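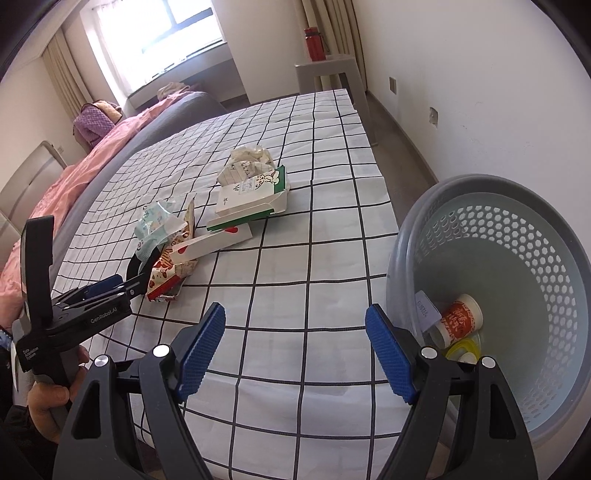
The result will not change prescribing by itself, according to Troels Kragh, and the second season of sampling matters more than the first. What the study gives, in his view, is a likely route by which the resistant strain moves between wards.

The work concerns a single fungal species found on hospital sinks. Over 14 months the group swabbed drains at two sites, Asari and Tkachenko, and grew 498 isolates. Each was tested against three common antifungal drugs. Resistant samples were then sequenced and compared with those taken from patients.

Home | Features | Research | Health | Archive

Most resistant isolates carried the same change in one gene, which alters the protein the drug binds to. In laboratory culture the altered strain grew more slowly at body temperature but formed thicker films on steel. Cleaning with standard chlorine solution at 2,000 parts per million reduced the count. Growth returned within two days at Asari and within five at Tkachenko, where the pipework is newer.

Alaric Marchetti, who did not take part, questions the comparison. Water flow was recorded at one site only, and the patient samples came mainly from surgical wards. A repeat study, named Ostari, starts in March with flow meters fitted at both hospitals.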